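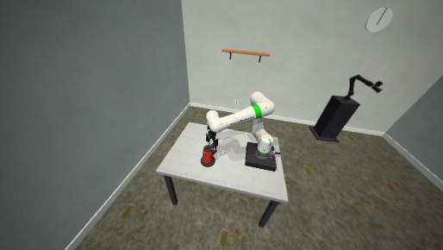

Elvia Ventura asked that the rear stairwell be inspected first, as the handrail complaint from March remained open.

KODVILLE ANNEX — QUARTERLY WALK-THROUGH

Exit signs lit, all floors: Pass.
Rear stairwell handrail: Fail. Lower bracket moves under hand pressure. Work order 61 issued to Grustard.
Corridor width, minimum 40 inches: Pass. Coat rack moved back to the lobby.
Fire extinguishers, tags current: Pass, except Unit 2. Tag missing — replace before the next inspection.
Carpet edges and thresholds: Pass with comment. Seam lifting outside the records office.
Emergency lighting test: Not done. Panel key unavailable.

Inspected by: Sorin Nikolaidis
Reviewed by: Shuzhen Guo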